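Start Here Kitchen Closets Small Spaces Tips A-Z Shop My Bins

Tips > Small Spaces > The Catch-All Basket

The catch-all basket, and how I keep mine from turning into a swamp

Every house I've lived in has had one. You know the basket I mean! It starts out as a sensible spot for tissues and hand wipes, and by April it's a layer cake of snack wrappers, lip balm and receipts for things you returned. Mine sits by the door at our place on Listlow Road, and I sort it out on the table about once a month, usually with coffee, usually around 4 in the afternoon when I'm too tired to do anything harder.

I went through a pretty fabric basket and a wicker one (crumbs in the weave forever, never again) before I settled on plain gray plastic with openings in the sides. It's no beauty, but I can wash it in the tub, and I can see what's going on in there without digging. The little things still slide down to one end whenever I tip it, tissues first. 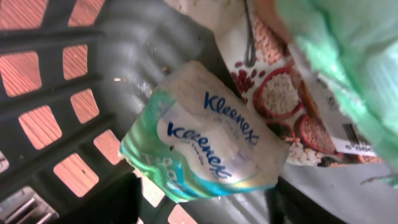
Take it all out, even the stuff that's staying

I used to just pick out the trash and call it done. Don't do that! You'll miss the crumbs, and the crumbs are the whole problem. Put everything on the table with some space between things, so you're looking at each one by itself. Once it's spread out you'll be amazed how little of it you want back.

I sort as I go, and I'm pretty ruthless:

- Food that's been opened gets eaten today or tossed. Torn wrappers don't go back in, ever.
- Wipes: press the flap shut, then give the pack a squeeze. If it feels stiff, the ones inside have probably dried out. A teaspoon of water will sometimes bring them back.
- Anything with a screw cap gets an extra twist before it goes near the tissues. I learned this with a bottle of Vondeo hand oil and I don't want to talk about it.
- Jars go back standing up, lids checked.
- Gadgets and chargers live somewhere else. I mean it.

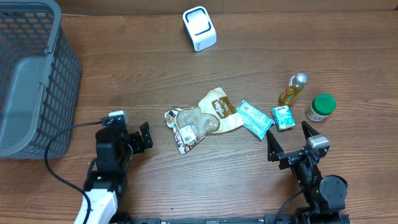 I keep a damp cloth next to me the whole time and wipe the outside of whatever's staying, which takes no time at all and means the clean basket doesn't get gummy again by next week. For the basket itself, I knock it out over the trash can first, then rinse it with warm water and a squirt of dish soap. An old toothbrush is great for the corners of the openings. Let it dry upside down on a towel. If you put tissues into a damp basket you'll have papier-mâché (ask me how I know).

While it dries, wipe the table too. I go with the grain and finish with a dry cloth, or I get streaks that show up the second the sun comes in.

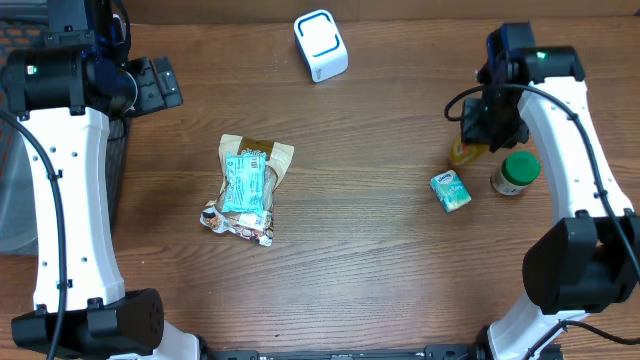

Now for putting things back. Heavy and upright goes in first, against the long side. Soft packs go in front, on their edges like files in a drawer, so you can pull one without wrecking the rest. I leave up to a third of the basket empty, and yes, it fills right back up, but at least it has somewhere to fill.

If you want one like it, check the shelf before you shop. My first try was a Dekker bin that was a hair too deep and hung over the edge, and I bumped it with my hip every single morning. The one I have now came from Grendach, on the clearance rack by the registers, and I went back for a second that holds dog leashes.

Next month I'm doing the drawer under the microwave. Send snacks.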